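Jumpers: washing, drying, putting away
4 min read

Right, quick one because the airing cupboard needs doing and May is when I get all the winter woollies washed and away. Done it the wrong way for years. Lost a very nice grey cardigan to a 40 degree wash and still cross about it.

Washing first. Cool water, hand wash or the wool cycle if your machine has a decent one (mine is an old Grenley and the wool cycle is fine, the "delicates" one isn't, spins far too hard). Liquid not powder. Powder sits in the knit and goes crunchy. I use the Lernora wool wash, a capful, no more. Inside out. Zips done up on anything else in there or better still nothing else in there.

By hand: squash it about gently for a couple of mins, leave it 20 minutes, squash again, rinse till the water's clear. No wringing!! Press it against the side of the basin. Then roll it up in a dry bath towel like a swiss roll and kneel on it. Gets out loads more water than you'd think. Second towel if its a chunky one.

Drying. Flat, always flat. Never on a hanger, the sleeves end up down by your knees. Spare bed with an old sheet and a towel on it does nicely if you've no rack. Pull it into shape while damp, cuffs and hem especialy, pat the ribbing together so it doesn't flare. Turn it over next morning. Keep off the radiator.

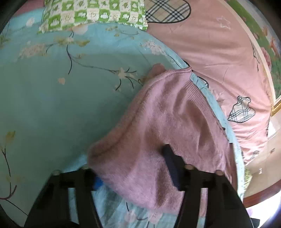
Bobbles next, once it's bone dry. Cheap battery shaver, short light strokes, jumper laid on something firm. Don't press. Seams by hand with nail scissors because the shaver will eat a seam given half a chance. A clean washing up sponge (the scratchy side) works on the softer acrylic ones. Not on mohair, made a right mess of mine.

Folding. Face down, sleeves straight across the back, sides in, bottom half up to the neck. Heavy ones at the bottom of the pile. If a shelf is too short roll them instead, same thing really.

Moths. They like dirty wool best so never put one away with a bit of dinner on it. Zip bags, squeeze the air out. I put a cedar block in each drawer and sand them lightly every autumn to get the smell back. Lavender smells lovely, wouldn't rely on it. If you do find holes, bag the lot and into the freezer for a fortnight, then hoover the drawer corners, crevice tool, empty the hoover outside.

Snags. Don't cut the loop! Poke it through to the wrong side with a crochet hook or a blunt needle, ease the stitches either side until the pucker goes. Two minutes' work.

Label the bags. Masking tape and a biro. Every October I used to have all 9 of mine open on the landing looking for one navy polo neck.

Next time, getting candle wax out of a tablecloth.

Comments

woolly_in_wales
The towel roll thing is brilliant, mine dried in a day instead of three. Does it work for cotton jumpers too?

Pegbag312
Freezer tip yes but wrap them well or they come out smelling of fish fingers. ask me how I know

tansy
My shaver (Belmonte) chewed a hole in the elbow first go. Press LIGHTLY people

woolly_in_wales
Just tried it on a cotton one, fine, took two towels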